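五月 社团记录 下午场
课题:双手小件入筒(网眼笔筒+细杆)

先把上次欠的补上。桌面那张大纸重新铺过了,四边用双面胶压住,木头边露出来一圈,以后摆东西都以纸边为准,别再拿桌沿量了!上回两个人一个量纸边一个量桌沿,摆出来的起点差了一大截,害我对着数据发了半天呆。

今天只做一件事:一个黑色笔筒,一根浅色细杆,左右手各一只夹爪,把杆放进筒里。听着跟幼儿园手工课差不多,做起来真的要命。

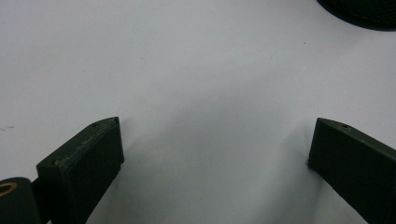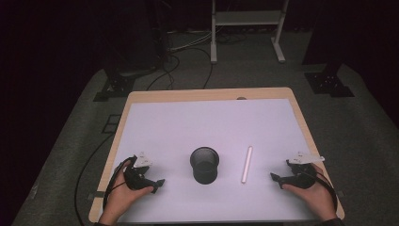
同一套桌面,上一张是手持夹爪自己的视角,下一张是头部视角

动作我们吵了快半节课,最后定了三种做法,每种都要录:

一、左手夹住筒沿不动,右手夹杆往里放。最稳,新人先练这个。
二、左手不碰筒,右手单独完成。筒很轻,杆头一蹭到筒壁它就跟着跑,失败的也照样存,文件名后面加个 f。
三、左手把筒往右推一点,右手再放。这个是我提的,组里有人嫌花哨,可是比赛那边的任务说明里写了“双手须有配合”,光扶着算不算配合?我看悬。已经发邮件去问 Zidthorpe 邀请赛的组委会了,还没回。

到收工一共存了452段,离报名材料里写的605段还差一截。本来下午能更多的,中间有一批我忘了切任务标签,三种做法全堆在一个文件夹里,只好一段一段点开看着分。(下次谁开录谁念一遍标签,念出声来!)

夹爪的事单独写几句,免得下周又忘。

指头还是Arnitz那版模型,深色料打的。指尖斜面这个角度夹细杆其实不错,杆平躺在纸上的时候,手腕压低一点,两边一合就能挑起来。难受的是松手。杆到了筒口上方,指头一张,杆常常先往一边歪,然后才掉下去,歪得厉害就挂在筒沿上。我试了慢慢张,比猛地张开好很多,但是人拿着做能慢,策略学不学得会慢,我心里没底。有同学说在指头内侧贴一层薄硅胶,我赞成试,但是要贴两只手都贴,只贴一边的话前面录的就没法放在一起比了。贴之前先拍照存档,厚度也记下来。

还有握法。今天换了几个人上来,握法五花八门,有人手心朝上托着,有人从侧面攥。手心朝上托着的夹爪能压得很低,贴着纸面走,就是时间久了手腕酸,我录到后面已经有点抖。定个规矩:每人连续录二十分钟就换,别硬撑,抖的那些后来大半都得筛掉,白费劲。

线也要管一管。夹爪后面的线往身体这边垂,右手一往外伸线就绷,绷了以后手会不自觉地往回收,轨迹里能看出一个小钩。我一开始还以为是定位漂了,查了半天时间戳,气死。后来在椅子旁边多留了一圈余量,小钩就没了。地上那些线别踩,走动从桌子前面绕。

晚上趁机器空着,用第一种做法的数据跑了个小模型,纯粹图个乐,看看流程通不通。流程是通的!从导出到训练到回放全走了一遍,中间只卡在一处:导出脚本默认把两只手的时间戳各自对齐到零,左右就错开了。改成统一减去头部那一路的起始时间就好,改动已经提交,备注写的是“左右手别各过各的”。

模型本身很笨。离线回放看,去找杆这一步还像样,找筒就飘,估计是我们把筒摆得太规矩了,老在纸中间偏右那一块。明天开始随机摆,左边、远端、靠近自己的角落都要有。杆的朝向也别老是竖着,横的斜的都来一点。我写了个小脚本,每段开始前随机报一个格子编号,照着摆就行,放在Mak文件夹里,双击就能跑,不用装别的东西。

顺便回一下群里那个问题:为什么不用更粗的杆,粗的好夹啊。好夹是好夹,可是Prullholm站的赛题说明里给的就是细杆,直径有上限。我们拿粗的练得再漂亮,到现场换细的还是得重来。再说细的要是能做,粗的总不会太难吧(先把话放这儿,打脸了再来改)。

待办:
随机摆放从下一场开始执行,第一段先录一个试试格子够不够大
硅胶片买两种厚度,报销单找我签
f结尾的失败段抽看一遍,给失败原因分个类,至少把“挂筒沿”和“筒跑了”分开
组委会如果回信,转到群里,别私聊我,我会忘
轮换表贴门上,每组4个人,来不了的提前说

今天筛数据的同学辛苦了,奶茶记我账上。剩下没分完的那部分我睡前再弄一点,弄到哪里会在表格里标黄。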